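Notebook 4, signal timing bench
January 2021

Picking up from the last entry. The Ritolness and Drodden intersection is still on the bench as a replica: one cabinet controller, load switches, lamp board, and the conflict monitor wired as it is in the field. Purpose of this block of work is to get a timing plan that survives the pedestrian recall change before anyone takes it out to the street.

Background for whoever reads this after me. Ritolness is the main street, two lanes each way, posted at 30. Drodden is the side street, one lane each way, with a steep downgrade on the north leg. The old arrangement was a two-way stop on Drodden. The signal was approved on crash history and on the school crossing, not on side street volume, which is low. So the question on timing is how long we make Ritolness wait for a walk interval that is mostly used twice a day.

Counts from Plirkdale (their tube counters, installed in July) give 662 vehicles in the peak hour on Ritolness, both directions. Rekha went through the raw file and found one tube on the east leg double counting trucks. She corrected for it and the 662 is her number. The off-peak figures have not been corrected. Do not use them.

Pedestrian timing
Crossing of Ritolness is 56 ft curb to curb. At 3.5 ft/s that is 16 s of clearance. Walk interval 7 s. Total 23 s before yellow and all-red on the side street. Yoga wants 3.0 ft/s because of the school and the senior building on the south side. That makes clearance 18.7 s, round up to 19, total 26 s. I ran both.

Plan A: cycle 70 s, ped clearance 16, side street split 29.
Plan B: cycle 70 s, ped clearance 19, side street split 32.

Yellow and all-red on Drodden are 4 and 2 in both plans. Plan B leaves 38 s for Ritolness including its own yellow and all-red. Simulated queue on the west approach clears every cycle with the corrected peak volume. Plan A clears too, with more to spare. There is no capacity argument against Plan B, so going with B.

Recall question: with ped recall on all day, the side street gets 32 s every cycle whether or not anyone is there. With recall off and push buttons only, the side street drops to a 10 s minimum green when there is just a car. Compromise is recall on during the two school windows and buttons the rest of the time. The controller does this through the time-of-day table. It took me three tries to get the table to load, see below.

Controller notes
The Rahman unit accepts the time-of-day table only if the day plans are entered before the schedule. Entered the other way it takes the data, shows no error, and reverts to plan 1 at the next sync. Melati had seen this on an earlier unit and wrote it on the inside of the cabinet door, which I did not read. Order is: timing plans, day plans, schedule, save, power cycle, verify clock.

Clock drifted 4 s over one overnight run. Not important for isolated operation. It will matter if Ritolness is ever coordinated with the next signal east. Leaving it as an open item.

Detector inputs
Ran the four side street inputs with the loop simulator. Inputs 1, 2 and 4 good. Input 3 (north leg, advance loop) chattered, placing a call every few seconds with no vehicle simulated. Swapped the detector card with the one from slot 4 and the fault stayed on input 3, so the card is fine. Moved on to the lead-in pair and the terminal strip.

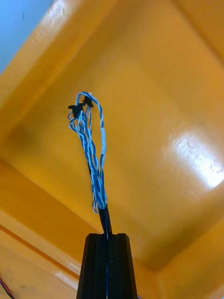 Blue and white twisted pairs above the black sheath.

Terminal 7 was under-torqued and the conductor moved when pulled. Cut it back, stripped it fresh, landed it again. Chatter was gone for the rest of the session. I am not calling it fixed until it has run overnight with logging on. Ridwan also suggests checking that the shield is grounded at the cabinet end only. On the bench harness it was grounded at both ends. Lifted the far end.

If the same fault shows up in the field it would look like a phantom vehicle on the downgrade, and Ritolness would be stopped for nobody. People notice that quickly and then they stop trusting the signal.

Conflict monitor
Tested every conflicting pair by forcing green on both. Monitor tripped to flash on all of them. Longest trip time was 430 ms. Forced walk on the Ritolness crossing against Ritolness green: tripped. Red fail test by pulling the load switch for phase 2: tripped at 1335 ms, repeated with the same result. Inside the limit we set for ourselves (1500) but slower than I expected. Frída has the manual for this monitor and I have asked her whether the red fail delay is adjustable. Her full name for the request form is Frida Grímsdóttir; the form takes the accent but the printout drops it.

Flash mode as wired: yellow on Ritolness, red on Drodden. Yoga asked if it should be all red because of the crossing. My view is that it should, at least in the first months, while drivers are used to having no stop on Ritolness. That is a decision for the district engineer. Sent a short memo with both options and the jumper changes for each.

Lamp load
Main street heads draw within spec. The ped heads are LED and sit close to the minimum current the monitor wants to see. With the hand steady it is fine. In countdown the current dips as the digits change. No false trips in around 4000 cycles of logged switching. Keep the log.

Open items
Input 3 overnight run, logging on.
Red fail delay, waiting on Frída.
Flash mode decision, waiting on district.
Off-peak counts need the same truck correction. Rekha.
Ask Plirkdale if the east leg tube was replaced or only reset.
Copy Melati's entry order from the door into the setup sheet.
Re-run Plan B with the bus stop on the far side of Drodden, as Ridwan drew it.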